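October
Damilola Okonkwo, Grostden

Collection for the garden tools set is on schedule. We now have three of the four task groups recorded, and nearly 14 hours of usable examples. The present group covers putting hand tools into a canvas bag with pockets.

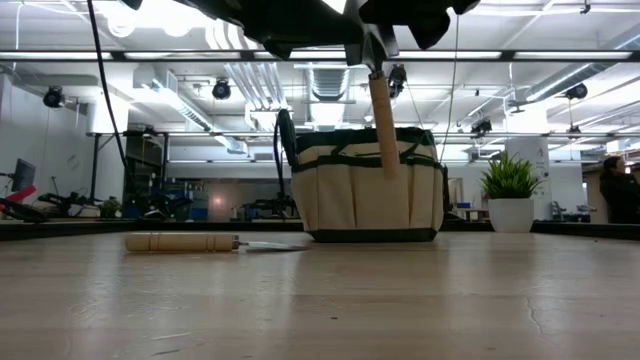 Who checks the examples? Titilayo Onuoha reviews each one before it goes into the training set.

The fourth group starts next month. We ask that the storage budget be carried over.

Recent items
Olosach: second quarter report
Lawal storage costs
Cladance handover notes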